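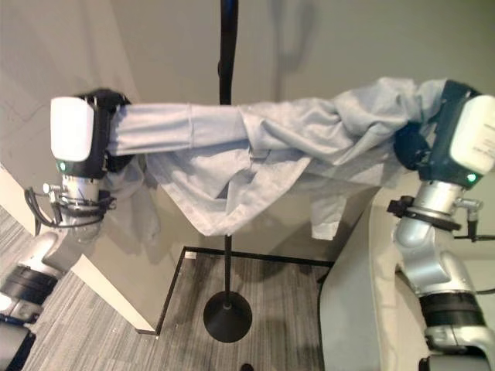 Figure 2. Light blue-gray button-up shirt, pulled out sideways, middle hanging in loose folds.

Print this page | E-mail this article
Reading time: 6 min

4. Why shirts get ironed less than people say

4.1 What the diaries show

Shirts were the garment people talked about most. Not the one they owned most of, not the one they washed most often, but in the kitchen table interviews it was always shirts. Button-ups in particular. A T-shirt comes out of the machine and goes in a drawer and there is nothing to say about it. A button-up comes out creased and somebody has to decide something.

We had 87 households in Otstead keeping a laundry diary through August. Paper diaries, one page per load, with a blank strip at the bottom for remarks. The remarks strip was an afterthought and ended up being the best part of the data. Of everything written there, 500 remarks mention a shirt or shirts. Those are the ones used in this section. Coding was done by the first author and then again by Bríd Breathnach, who had not seen the first round. Disagreements were talked through, mostly over what counts as "ironing" when someone runs the iron over a collar and stops.

That last thing matters more than we expected. Collar only, collar and cuffs, front panels only because a sweater goes over the rest. People called all of these ironing in the interview and most of them wrote "no iron" for the same load in the diary. So the two sources don't line up, and we don't think either one is lying. The word is doing different jobs. Asked in general, "do you iron your shirts," people answer about what sort of household they are. Writing at 11 at night next to the dryer they answer about the shirt.

4.2 Waiting

The most common remark by a long way was some form of waiting. "Left on chair." "Will do w/ the others." "Hanging in bathroom, steam might get it." We started calling this the waiting pile although often it is no pile at all, it is a door handle or the back of a chair or one end of the couch.

Shirts in the waiting pile have an odd status. They are clean. They are not put away. They can't be worn without some work, or can be worn if the day is not important enough. Several people told us they had shirts in there they no longer thought of as part of their clothes. One woman, retired from the school office, said of a striped shirt of her husbands that it had "moved in." She meant the spare room. It was taken off the ironing board when the board was needed and put back on it afterward.

Earlier work on home laundry tends to treat washing, drying, ironing and storing as steps with clear edges, each one following on. Our diaries don't support this for shirts. For towels yes, more or less. For shirts the edge between drying and ironing is where things stop, sometimes for good. Around 40 of the shirt remarks describe a garment being washed a second time without having been worn, generally after so long on a chair that it was dusty or smelled of cooking. We had no code for this at first. It is hard to find in any machine-based measure, a load is a load, and it should worry anyone using loads per week as a stand in for how much clothing gets worn.

4.3 Hanging, folding, shaking out

People have strong views about the few minutes right after the wash ends. Most of what they do comes from a parent. Shake it hard, twice. Hang by the hem and never by the shoulders. Hang by the shoulders and never by the hem. Button the top button, or the top and the third. Smooth the placket down with your hand while the cloth is still damp. We did not test any of these and the section makes no claim about which ones work.

What we can say is that the handling is uneven inside a household. In the two-adult homes there was usually one person whose way was The Way, and another who was described, kindly or not so kindly, as doing it wrong. The person doing it wrong did it less over time. We saw that in handwriting: the diaries that began in two hands were mostly in one hand by the end of the month. Some of that will be diary fatigue — somebody has to fill in the thing — but the interviews back it up. "I used to hang them, but he comes along behind me and re-hangs them, so."

Folding is different. Nobody we spoke to claimed a family method for folding a button-up, and quite a few said they had learned it from a store job. Two had worked at Rarnus, the menswear place on the bypass, now closed, and both folded over a board there and had never owned one since. They both fold on the bed now. Both said the result is worse and that they don't care, then spent some time showing the interviewer the proper way.

4.4 Fabric labels and "easy care"

Easy care labels came up less than we thought they would. We had asked about them directly in the pilot and got long answers, so expected more. In the diaries they are almost missing. Where they show up it is as a complaint, a shirt that was supposed to not need ironing and did.

A possible reason is that the label has its effect in the shop and not at home. People bought the shirt on the strength of it. After that it gets treated like whatever else is in the load, washed on the cycle that everything gets washed on, and left in the drum while dinner happens. Ertürk is useful on this, the argument there is that care instructions are read once if at all, and that the second reading only takes place after something has gone wrong. Our material fits. The only household that kept its labels (cut off and stored in a tin) was also the one that had ruined a wool skirt the winter before.

4.5 Limits

August is a bad month for this. Schools out, some people away, fewer work shirts worn, and line drying is easy in a way it wouldn't be in Febuary. The waiting pile may be bigger in winter or it may be smaller because heaters do part of the work. We don't know. Otstead is also a commuter town with a lot of office jobs and will over-represent the button-up.

The diaries were kept by whoever agreed to keep them, and those people are likely more tidy than their neighbors, or more interested in laundry, or both. Remarks were optional. A load without a remark tells us nothing about whether a shirt was ironed, left, or worn creased, and we have not tried to guess.

One more. The the interviews took place in kitchens, and in several of them the interviewer could see the shirts being talked about. It is possible that people explained themselves more than they would have otherwise. Section 5 goes back to this with the phone interviews from Premov, where no shirts were in sight and the answers were a good deal shorter.

Print this page | E-mail this article

Related items
Section 3: Keeping the diary, pages and remarks
Section 5: Phone interviews in Premov
Towels, sheets and the shared load
Who taught you to hang a shirt? Notes from the pilot
What happens to the spare room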